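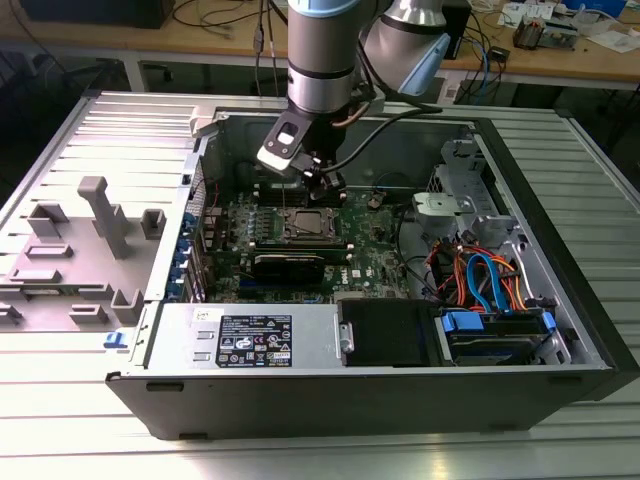

Página alterada pela última vez em dezembro

LISTA DE VERIFICAÇÃO - CÉLULA DE DESMONTAGEM, BANCADA ITMONT
Com os comentários de quem inspeciona

Esta lista responde à pergunta que a direção da Bistdale faz todos os trimestres: a máquina já sabe trocar memória e processador sem alguém a segurar-lhe na mão? Marcar SIM, NÃO ou N/A. "Mais ou menos" não é uma opção, embora apareça escrito à margem em quase todas as folhas que recebo.

1. Torre deitada, tampa lateral retirada e pousada à esquerda.
SIM. Quem tirou a tampa foi uma pessoa. A máquina ainda não faz tampas, nem abre a caixa de cartão, nem assina a guia.

2. Cabo da garra com folga, sem prender na caixa em toda a volta do braço.
SIM, com reserva. Repetir com o braço na posição mais baixa.

3. Cabos dos discos fora do percurso da garra.
NÃO. O molho laranja, vermelho, azul e preto continua por prender. Um técnico afasta-o com as costas da mão e nem dá por isso - o braço precisa de um procedimento, e o procedimento precisa de aprovação.

4. Botão de paragem ao alcance de quem vigia.
SIM. Testado 2 vezes.

5. Bancada de trás arrumada.
NÃO. Cabos e papéis em cima do tampo. Isto não é culpa do robô.

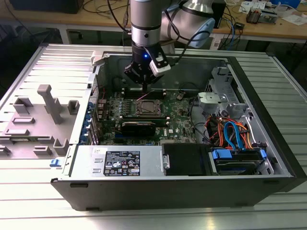
Secção: Manuseamento de componentes

6. Torre desligada da corrente antes de a garra entrar.
SIM. Verificar na tomada, à mão. A luz azul da garra diz respeito à garra e não serve de prova de coisa nenhuma quanto à torre.

7. Aproximação às ranhuras de memória na vertical.
SIM. Aproximar-se é o que ela faz melhor. Encaixar o módulo e sentir o estalido dos fechos fica para a próxima revisão do programa Plusitz.

8. Fio fino cor-de-rosa por cima da placa, junto ao suporte do processador.
A ESCLARECER. Não consta do esquema que temos. Não tocar até haver resposta.

9. Limite de velocidade dentro da caixa.
SIM. Ciclo programado para 400 segundos. Eu demoro menos, mas também bebo café e peço férias. 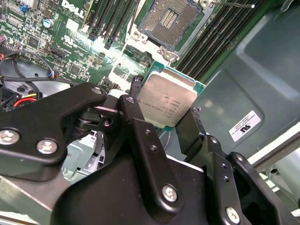 Última atualização desta parte: dezembro, 16h

10. Placa de retenção aberta antes de trazer o processador.
SIM.

11. Processador seguro pelas arestas, face metálica para cima.
SIM, mas está inclinado. Corrigir o ângulo antes de descer. Os pinos do suporte são finos, dourados e caros, e a Costache não aceita devoluções com pinos dobrados.

12. Referência gravada no processador legível pela câmara da garra.
NÃO. Letra pequena e de viés. Ler à lupa e registar à mão.

13. Reflexos na placa junto ao suporte.
A CORRIGIR. Há uma zona de verde lavada pela luz. Baixar o candeeiro ou mudá-lo de lado.

PARECER
Apta a trabalhar com vigilância. Pontos 3, 5, 8, 11, 12 e 13 em aberto. Quanto à pergunta da direção: para já, uma máquina e um técnico fazem o serviço de um técnico. Próxima inspeção depois de presos os cabos.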